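Does the "teach it by hand" method hold up outside the room it was recorded in?

Posted by plendier_skeptic

I read the Hillar write-up on folding from hand-held gripper demos, and I'm not convinced. They say 3,000 recordings, 41 homes, and a policy that folds clothes it has never met. But a person is doing all the thinking in those recordings. What does the robot learn besides "squeeze near the blue pads"? Most of their bedroom material looks like this to me:
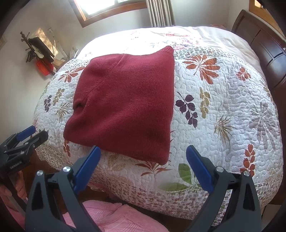 Folded maroon sweater on a leaf-print quilt, gripper in the foreground.

A neat rectangle on a made bed, in good daylight. My laundry doesn't start out that way. Has anyone tried to reproduce the result?

Answered by Arsenault

We tried a smaller version, 1,270 demos on our own grippers. Sweaters went fine. Anything thick was worse, and the paper puts that in one table near the back. Look at how much cloth a blanket pushes between the jaws compared with a knit hem. Our policy kept grabbing two layers when it wanted one - the wrist view didn't help much once the fold was that close.
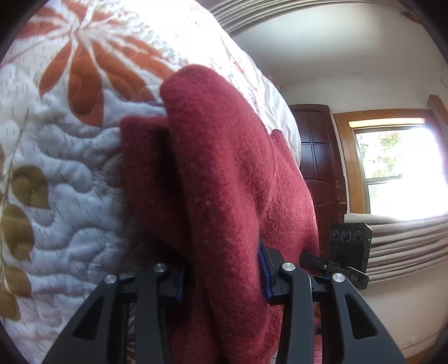
What I'd check before believing the headline number

- Whether the test homes were kept out of training. We couldn't tell.
- How many tries each item got. Ours got 16.
- Who decided a fold was "good." In our case it was the same people who recorded the demos, so take my results with salt too.

Answered by flallwood_bench

It works, you just need more data. Everyone said the same about picking up cups.

Reply from plendier_skeptic

More data of what, though? If it's all beds, I'd expect it to be good at beds. Thanks Arsenault, I'll go read the back table.

Contact us | Copyright Flallwood Community Help | Back to top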